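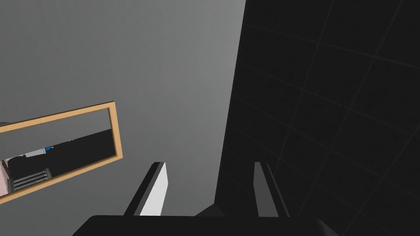 Fahad Siddiqui thinks the practice runs should be scored from the start, and I'd like that overruled before August.

– bodel_103

Scored how? Our team has 4 clean runs out of 20 in the simulator, and I'm counting generously. Pawlak's club wants the arm to pick up the small stuff and leave the furniture alone.

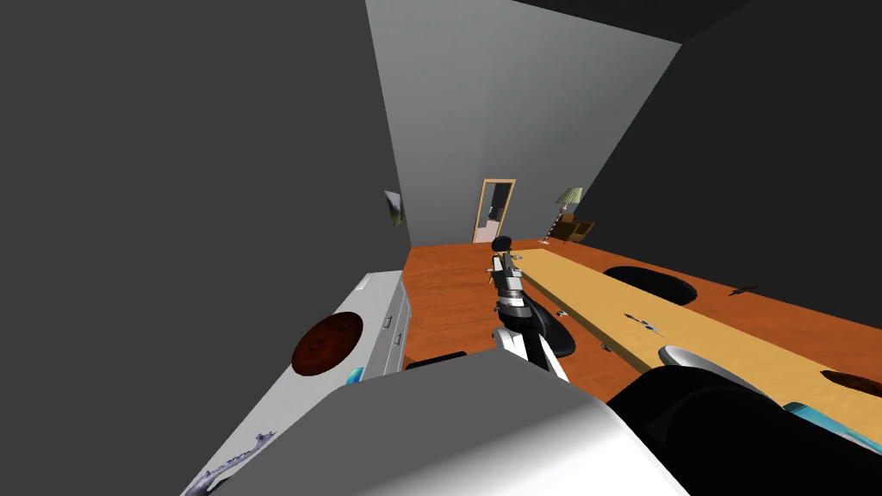
Our planner treats furniture as a suggestion. I'd rather fix that first and let somebody print a leaderboard later.

– zirn_rat

Disagree. Brukham scored everything last season and their kids at least knew how bad they were. We found out at the meet, in front of parents.

– maja_adamczyk

Fine, but out of 100, and no decimals. Last time we argued over decimals longer than we coded.

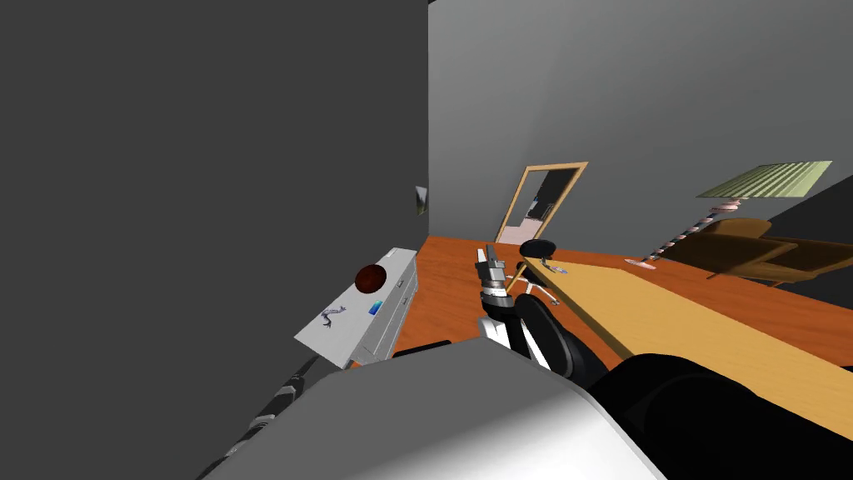
Arm out over the floor, between the white cabinet and the desk.

– bodel_103

@maja no decimals, agreed. Still not agreeing to scores.

– zirn_rat

Then bring it up at Zirnbridge. Fahad has a spreadsheet already.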